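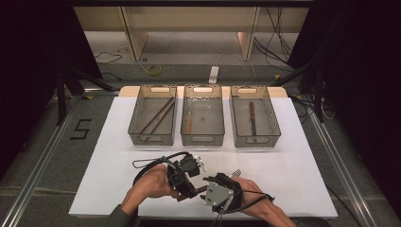 Arrumar os pauzinhos (e os talheres perdidos)
Por Weronika Kozłowski
2 de julho de 2017
47 partilhas · 5 comentários

Pronto, finalmente ganhei coragem! Desde março que eu andava a prometer tratar da gaveta dos pauzinhos, e quem já veio cá jantar sabe do que falo – abre-se aquilo e salta tudo, os bons, os de deitar fora, os que vieram com a comida encomendada e ficaram ali a viver. A Saoirse Lenihan, que me atura há anos, disse-me que eu precisava era de caixas abertas em cima de uma mesa e de uma tarde sem telefone. Tinha razão (não lhe digam).

As caixas são de plástico fumado, meio transparentes, com pegas recortadas nos dois topos. Adoro esta cor! Deixa perceber o que está lá dentro sem ficar aquele ar de consultório.

Os castanhos-escuros, compridos e fininhos, foram juntos para a mesma caixa. São os meus preferidos para massa, mas escorregam imenso quando se tenta apanhar um cubo de tofu, e eu insisto sempre.

O pauzinho claro é curto e ficou com uma caixa inteira só para ele, coitado. Se aparecer companhia, fica; se não, vai para os vasos, que tenho manjericão a precisar de apoio.

Quanto ao avermelhado, gosto muito do bocado mais escuro que tem ao longo do comprimento. Pus-me logo a pensar num conjunto que vi numa loja em Sepúlveda, nas férias, e que não trouxe porque já levava a mala a rebentar. Ainda hoje penso nele.

E depois há o garfo. Há sempre um garfo prateado no meio dos pauzinhos, não sei como é em vossas casas, mas cá é certinho. Esse tem lugar na gaveta de cima, com os outros talheres, e eu é que nunca o levo até lá.

Fiz tudo numa mesa branca e recomendo muito, os paus escuros veem-se logo. Tentei uma vez na bancada de madeira da cozinha e andei a apalpar tudo como se procurasse os óculos.

Para quem me perguntou pela manutenção: os de madeira não vão à máquina, lavo à mão com pouco detergente e seco logo com um pano. De vez em quando passo um bocadinho de óleo mineral, deixo ficar durante a noite e limpo o excesso de manhã. Os lascados vão embora sem discussão, já apanhei uma farpa no lábio e chegou.

A seguir quero atacar as colheres de pau – são muitas, são feias e tenho pena de todas. Se alguém tiver ideias para as guardar na vertical sem tombarem, deixem nos comentários, por favor!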